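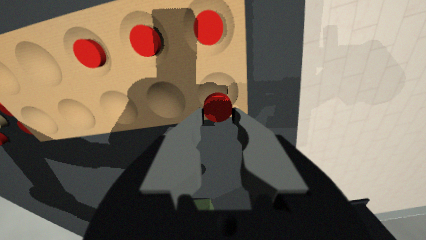

Custell研究所、把持ハンドと制御器の比較試験をシミュレーション上で開始

Custell研究所は8月、産業用アームに装着する把持ハンドと制御器の組み合わせを、シミュレーション環境で比較する試験を開始した。試験には同研究所の操作計測部門のほか、ハンドの設計を手がけるOrkidell社、制御ソフトウェアを開発するGebremichael社が参加している。計算環境には、研究所が内製した物理シミュレーター「Tisumum」を用いる。

今回の試験で扱う作業は、木製の板と、その上や周囲に置かれた赤い小さな対象物の取り扱いである。対象物を一つずつつかみ、板に設けられたくぼみへ移すまでを一回の試行とする。開始時の対象物の位置と、板の向きは試行ごとに変更される。制御器には変更後の配置が事前に知らされず、カメラ画像と関節角度の情報のみを基に動作を決める。

比較の対象となるのは、指先形状の異なるハンド、二系統の制御器、および視点の異なるカメラを組み合わせた11の条件である。研究所によれば、これまでの部門内評価ではハンドと制御器が別々に試験されており、両者を同じ配置で突き合わせた記録は残っていなかった。今回は初期配置を乱数の種とともに保存し、どの条件からも同じ配置を呼び出せるようにした。

第一期の試行は159回で、すでに終了している。配分は条件ごとに均等ではなく、指先形状の差が出やすいと見込まれた条件に多くの回数が割り当てられた。条件間の順位は第二期の終了まで公表しない方針である。

試験を統括するAmna Virk主任研究員は、第一期の記録から得られた所見として、失敗の多くが把持の瞬間より前に始まっている点を挙げた。「指が閉じる時点では、手首の傾きがすでに決まっています。くぼみの縁に近い対象物では、接近の角度が数度ずれるだけで、指先が先に板に触れてしまいます。ハンドの優劣を論じる前に、接近動作の記録を揃えて見る必要があると判断しました」と同主任は述べている。

これを受け、第二期では接近開始から把持完了までの区間を独立した評価項目とする。従来の成否判定に加え、指先と板の最初の接触時刻、接触時の手首角度、把持後に対象物がずれた量を記録する。

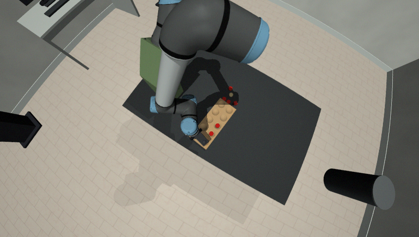 カメラについては、手首側の視点と、作業面を上方から見渡す視点が比較されている。手首側の視点では対象物と指先の距離が読み取りやすい反面、ハンド自体とその影が板の一部を覆う。上方の視点ではアームの姿勢と板全体の位置関係を把握できるが、アームの影が作業面に長く落ち、対象物が画像上で小さくなる。二つの視点を併用する条件では、画像の取得時刻を揃える処理に時間を要し、制御周期を延ばさざるを得ない場合があった。

照明の設定も議論の対象となった。Tisumumは影の有無を切り替えることができ、初期の計画では影を省いた設定で全試行を行う予定であった。Gebremichael社側から、影を省いた画像で調整した制御器は実機に移した際の挙動を予測しにくいとの指摘があり、最終的に影を描画する設定が標準として採用されている。影を省いた試行は参考値として別に保存され、第一期の集計には含まれない。

Orkidell社で指先設計を担当するOtt Ramanauskas氏は、金曜日に開かれた所内報告会で、指先を細くした形状の扱いについて説明した。同氏によると、先端を細くすればくぼみの内側まで届きやすくなる一方、対象物との接触面が狭まり、移動中に対象物が回転しやすい。報告会では、先端の幅を段階的に変えた4種の形状が紹介され、このうち最も細い形状については、接触計算の刻み幅を変えると結果も変わることが示された。同氏は、当該形状の数値を他の形状と並べて扱うことは現段階では避けるべきだとしている。

接触計算の扱いについて、研究所は刻み幅を条件間で統一したうえで、最も細い形状のみ追加の検証を行う。検証には第一期と同じ初期配置を使用し、結果の差が計算設定に由来するものか、形状そのものに由来するものかを切り分ける。追加検証の費用は研究所の負担とし、Orkidell社は形状データの提供と確認作業にあたる。

制御器の比較では、あらかじめ経路を計画してから動作する方式と、画像を見ながら逐次修正する方式が試されている。前者は動作時間のばらつきが小さく、後者は対象物が指先に触れて動いた場合にも作業を継続できる例が見られた。ただし逐次修正の方式では、対象物の近くで小刻みな往復動作が続き、制限時間に達した試行も記録されている。Gebremichael社は停止判定の条件を見直し、第二期の開始までに改訂版を提出する予定である。

実機での試験は第二期の終了後に行われる。使用するアームとハンドの仕様はシミュレーション側の設定に合わせ、板と対象物についても寸法を揃えたものを用意する。研究所は、実機試験の対象を全条件とせず、第二期の結果から選んだ条件に絞る意向を示している。選定の基準は三者による協議で定め、協議の要旨は報告書に付記される。

第一期の初期配置データと評価手順書は、研究所の資料窓口を通じて共同研究先に提供される。外部の研究機関が利用を希望する場合は、利用目的と使用する計算環境を記した申請書の提出が必要となる。試行時の画像記録については、データ量が大きいため、当面は所内での閲覧に限られる。受付時間は平日の午前11時から午後4時まで。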